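Teaching a robot to pour coffee, one operator at a time

By staff writer
July 12, 2020

Fouad Hamdy spends most of his working day moving two robot arms that do not exist. They belong to a simulated kitchen that his team at Vernivham built last year, and he drives them from a desk with a controller in each hand.

"People expect a lab with a big machine in it," he said. "It's a desk and a headset. You move your hand, the gripper moves. You do the task, and the computer saves everything you did."

Hamdy runs the demonstration work for a project called Vedar, which trains robots by showing them a job many times over. A person does the task by remote control, and a program learns from the saved runs. The current task is making and serving coffee.

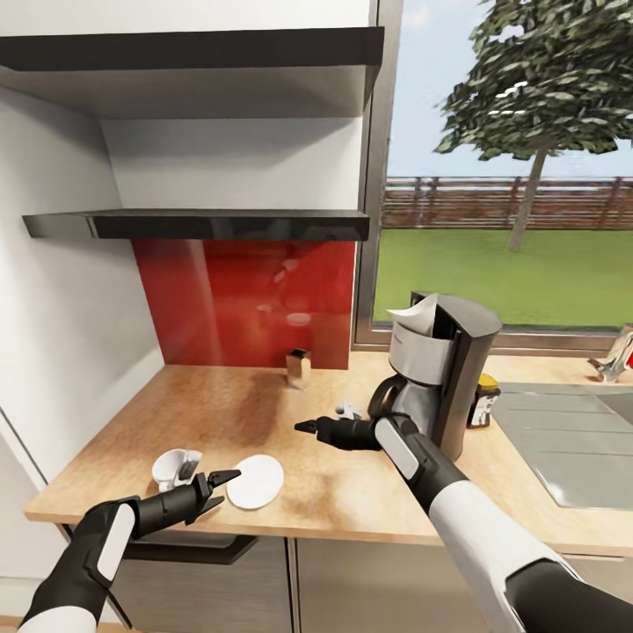
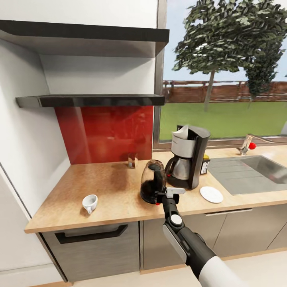 Two arms in the Vedar practice kitchen, and a gripper holding the carafe by its handle.

The team has saved 3,682 runs so far. Hamdy said a good operator needs practice before any of their runs are kept.

"The first day is bad for everyone," he said. "You can't feel anything. In your own kitchen you know when you have the handle, because your hand tells you. With the controllers you only have your eyes. You close the gripper and you think you have it, and you don't."

New operators train for 9 days. They start by moving a cup from one spot to another, then go on to saucers, which Hamdy called the worst item in the kitchen. "It's flat. There's nothing to grab. You have to come in low and get one finger under the rim. Some people slide it to the edge of the counter first, and that's fine with me."

He does not want every operator to work the same way. The seven people on his team each have their own habits, and he keeps most of them in the data. What he throws out are runs with long pauses.

"If you stop to think in the middle, the robot learns to stop in the middle," he said. "We had a week of that. It would reach for the cup and just wait there."

The saved runs go to Erraji, the group that does the training. It sends back a list of the steps that failed most often, and Hamdy's team records more of those. The last list had three items on it, and two had to do with pouring.

Hamdy said he would like to try the same task on a real counter in August, if the arms arrive on time. He expects to record a lot of it over again.

"A simulated carafe doesn't break," he said. "I've dropped it more than anyone here."

Filed under: Robotics, People at Work

Recent stories
Grumumico opens second repair shop
How warehouse pickers learned to work beside carts
Reader letters: robots in the kitchen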